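Data collection: cup handling set reaches 233 episodes

The Plurent group added 233 episodes to the cup handling set in August, all of them recorded with the hand-held gripper. The target for the first training run is 1,000. Marcus Boateng is coordinating the sessions and keeps the task sheet, which now covers 3 tasks: grasp and lift, carry to a marked spot, and set down beside a bowl.

Paper cups were added to the sheet this month. The earlier episodes used rigid mugs, and a policy trained on those alone closed too hard in bench tests. A paper wall gives under load, so the operator has to stop closing the jaws sooner, and the jaw width signal at that moment is the part of the recording we care about most. Cups are recorded both empty and with a shallow fill. Tea is preferred to plain water – the surface is easier to find in the video when reviewers check for tilt.

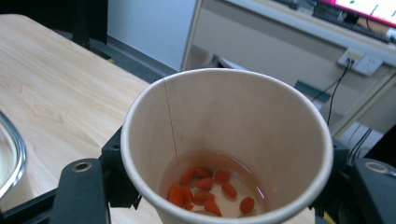 Paper cup with tea-coloured liquid and goji berries, held between the gripper jaws.

Loose items in the liquid are allowed, and operators are encouraged to vary them. Berries, tea leaves and lemon slices have all been used so far. Please enter the contents in the notes field before starting the recording, using the short names on the task sheet. Episodes with a blank notes field are being returned by the Tarow review tool and have to be labeled by hand.

Two changes apply from the next session. Operators should hold still for one full second after the jaws close, before lifting. Episodes should also end with the jaws open and clear of the cup; 20 of the August recordings stop while the cup is still held and will be left out of the set-down split.

The Hutchins bench is available for recording until 4 p.m. Requests for other containers go to Marcus. Lidded cups are next on the list, once the Plorkov finger pads have been fitted and the jaw width calibration has been repeated.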